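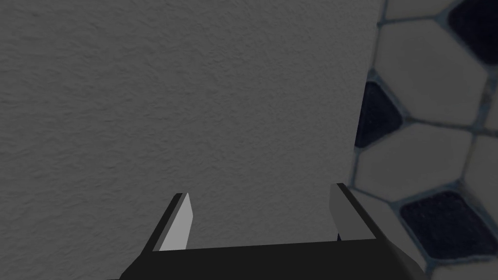 Effie MacRitchie wrote to ask if the watering hoses must be rolled up also when the group is sitting down the whole time. Yes, please. People stand up and walk to the plants sooner than you expect.

Reading time: 2 minutes

Checklist for the potting shed before a garden club visit, Granora Nursery

1. Paths from the gate to the shed. Swept, no loose gravel on the steps.
Comment: Done in May. The second step still moves a little.

2. Benches. Push each one with two hands.
Comment: The long bench passed after new screws.
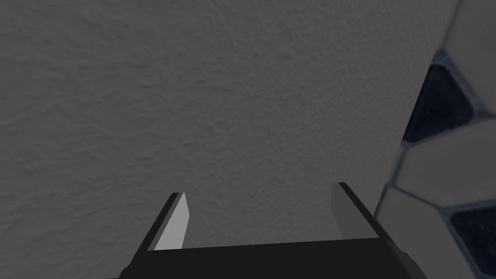

3. Hand tools. Pruners closed and locked, forks with the points down.
Comment: One pair of pruners has a weak lock. I put it in the repair box.

4. Potting soil. The 50 pound bags lie flat, never more than 2 high.
Comment: The Balogh delivery was stacked too high. Corrected.

5. Plant food and sprays. Locked, with labels on.
Comment: The Stinum bottle has lost its label and must go out.
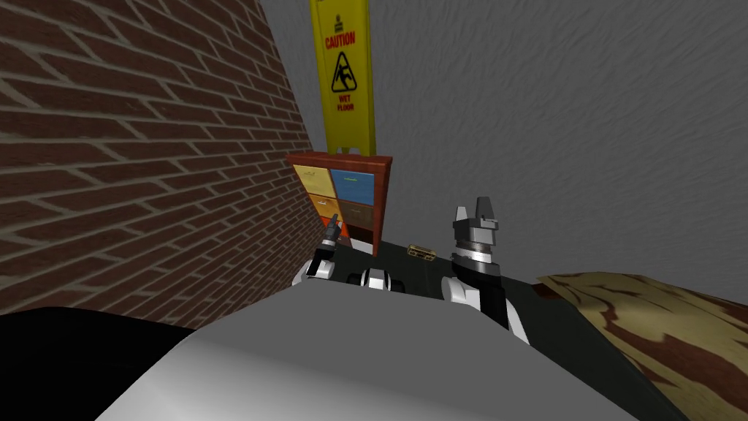

6. Power outlets near the sink. Press the test button on each.
Comment: All switched off as they should.

7. First aid box. Check the dates on the eye wash.
Comment: Bandages are few. Order more before the school group.

Comments (2)

gardengate139: Do you check the ladder also? Ours had a crack under the paint.

Mossy: We copied this for our scout troop, thank you. Number 4 was bad at our place.

Granora Nursery, potting shed office, extension 158 | Back to top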